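Teaching by hand, week 3

10/25/21

I spent most of today on cups again. The job sounds simple: pick up every cup on the table, turn it the right way up if it needs it, and set it down with its mouth facing the ceiling. I do it by hand with the gripper tool, and the robot is supposed to learn from the recordings.

We started in August with remote control. Babak Nikzad drove the arm from a desk in Bornstead and I reset the table for him. It worked, but it was slow. A single cup could take 55 seconds, and after an hour he was tired and the last recordings were worse than the first. With the hand-held gripper I get through 60 takes before lunch.

The target is 3,000. I don't know who picked that number.

Upright cups are easy. One finger on each side, close, lift. A cup on its side is harder, and I have changed my mind twice about how to show it. Right now I take it by the rim, raise it a little and rotate my wrist on the way up. Upside-down cups need a bigger turn, and I have to move my feet before I start or I run out of wrist halfway.

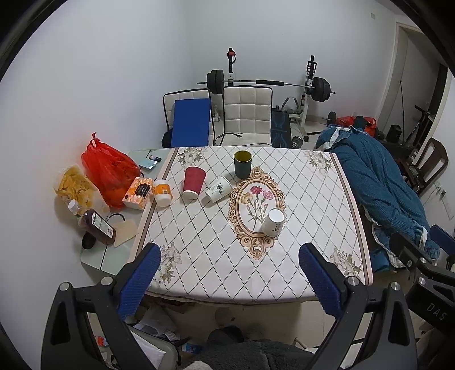 Paper and ceramic want different squeezes, so I close slowly on both and try to keep the pace the same from one take to the next. I also throw out any take where I hesitate. Shahla Kiani read my notes on this last night and wrote back that I should keep some of them — a robot that has only been shown clean grasps won't know what to do when a cup slips. She would keep the slow starts too, and mark them so they can be left out later.

I'll try it her way tomorrow, with a separate folder for the bad ones.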